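Chapter 4
Who Moves the Boxes Now?

Every workplace that buys a robot arm holds a meeting beforehand, and in the meeting somebody says that the machine will take over the dull parts. Sandwiches are served. Everybody present has a private list of the dull parts of their own job, and assumes the list has been read.

At the Irnness returns depot the meeting was held in January. The depot receives small household goods that customers of Tomić have thought better of, and on an ordinary day 454 parcels came through the side door to be opened, checked and sent on to a shelf or a skip. The work was done by hand, at benches, by people who could tell from the tape alone whether the kettle inside had been used. By the following winter four of the benches had arms on them. The number of people employed had hardly changed. What they did between eight and four had changed a good deal, and the job descriptions pinned up by the kitchen had not changed at all.
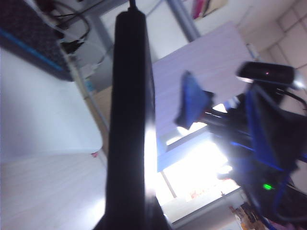

Job titles are slow to notice new equipment. Vlasta Stoyanova was hired at Irnness as a sorter and is still paid as one, though she now sorts very little. She tends the arms. Part of the skill is learning what can be ignored: a small green light on the housing or a reddish one on the camera-like device above it soon becomes as familiar as the hum of a fridge, while a cable hanging in a long loop beside a moving arm gets a second look every time she passes. None of this was in the training, which lasted one morning and dealt mainly with the stop button.

Sociologists of work have a plain name for this, "residual work", meaning whatever is left when the machine has taken what it can manage. The name suggests crumbs. At Irnness the crumbs included the torn labels, the parcels inside other parcels, and anything wet. The arms took the easy items, and so the people got a full day of difficult ones. Output rose to over 500 parcels a day and the sorters went home more tired – a result the meeting had not put on its slides.

Maite Lorente, the shift lead, kept a notebook in which she wrote down each time a person had to step in. On the first Sunday she recorded 37 occasions. The supplier, Marari, had a figure of its own, which was lower, and the two sides spent a month finding out that they meant different things by "step in".

We shall return to that argument in section 4.3. First we need to separate three words that are often used as if they were one: task, job and skill.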